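Facilities Desk > Clarport > Room 23 > Ticket 133
Search tickets Go
Open Closed My queue Help

Red desk lamp cuts out
Reported by: Nadiia Romaniuk
Handled by: Hywel Gwilliam

Lamp on the wood-top table goes dark for a second or two, mostly late in the afternoon. Nadiia has been told it's the bulb. It has had two new bulbs since June and I don't believe in a third. She has also been told it's the room wiring, by someone who didn't check the wiring. I plugged a meter into the same outlet and left it from lunch until 4. No dips. The chair with the patterned blanket is by the gray curtain and the person in it had no complaints about power either. 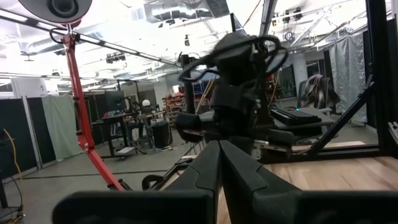

Update 1 – the cord

Barnabás says the lamp is overheating and wants it replaced. Maybe. I ran it for 70 minutes with my own bulb and it never blinked. Then I moved the little switch box on the cord and it went out. Moved it back, light. Did that five times and got four. I'd call that a bad switch before I'd call it heat, but I've been wrong on lamps before. Asked Nadiia to keep the cord flat and stop using the inline switch for now.

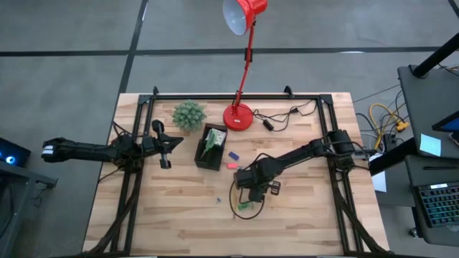 Red lamp with the switch box to the right of its base.

Update 2 – the desk layout

Melur's theory is that the small stuff gets pushed up against the cord and tugs it. I don't buy that an eraser can do this. Still, it costs nothing to try, so the rule until Wednesday is that pencils, scissors and the sharpener stay farther down the table and the plant stays left of the lamp. If it still cuts out with all that in place we can drop the theory. 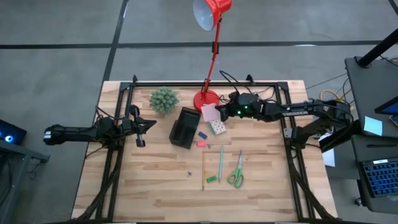
Pencils, sharpener and scissors down the table from the lamp.

One cutout reported since, time not noted. Please note the time. New switch requested from Colcombe, no reply yet.

Status: open, waiting on part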